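From: Valentin Poulain
To: Stolletgate Walkers list
Date: June 11, 2019
Subject: Re: Packing for the Koster weekend

On the May thread, the hut warden wrote:

> We now have 34 names for Koster. Please keep
> bags small, the ferry has little deck space.
> Can someone post the route and a kit list for
> the people who haven't been before?

Route first. We start at the ferry landing and follow the shore path to the Vudavar hut. Day two goes over the ridge, high point 2,427 feet. The old sheet says 3,000 but that is the next hill over, and we don't climb it. Day three is the same path back.

Kit list:

1. A day bag with one main compartment and a top you can open wide. Mine is plain black and has done every trip so far.
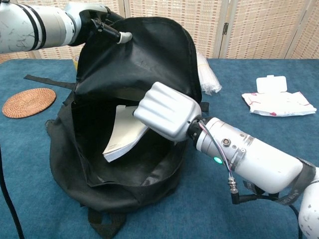
2. Rain jacket and pants. The ridge has no shelter between the hut and the second gate.

3. Two water bottles. The stream by the hut is fine if you boil it.

4. Sleeping bag liner. Blankets are provided, pillows are not.

5. Food for three lunches. Breakfast and supper are covered by what you paid.

Leave tents and stoves at home. If you still have one of the Vulix maps from last year, bring it, but the lower bridge is marked in the wrong place. Use the one by the sheepfold.

For those who asked about pockets, a large one on the front with a flap is enough for a map and gloves. 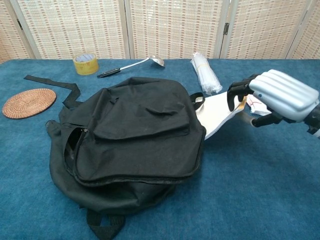
Black day bag, front side up.

Ferry money to me before we board, please, in cash. I still need to hear from three people about the early crossing.

Valentin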